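Re: [velar-users] Telemetry dropouts after failsafe change

The timeout you set is too short for a 4G link. Velar counts a heartbeat as lost after 500 ms, and a handover between two cell towers can take longer than that. With the limit at 2 missed heartbeats the aircraft will go into return-to-home on most long legs.

Set LINK_MISS to 3 and leave the interval alone. If you still see dropouts, check the modem log before touching anything else. Titero modems restart the data session when the signal goes weak, and the autopilot log records this as a plain link loss.

The radio ID is a separate matter. 254 is reserved for the ground station, so the airframe has to use something lower. With both ends on the same ID the packets get dropped without a warning. I have a patch that rejects the value at load time and will send it once Bùi has tested it on the older boards.

Logs from both ends would help, same flight, clocks synced.

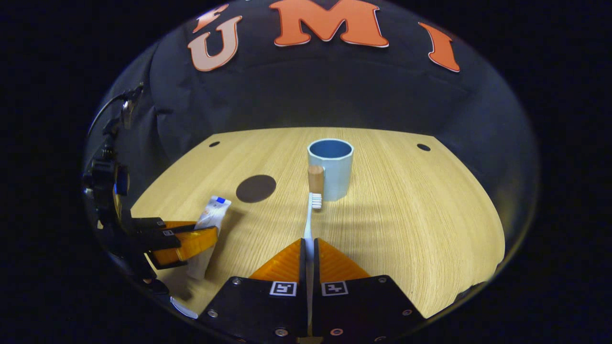
Nhung Lò | April, 16:20 | velar-users

> Updated to the new Kundico build and lowered LINK_MISS to 2. The aircraft now turns back early on every flight past the ridge. Radio ID is 254 on both ends. Is this a known problem?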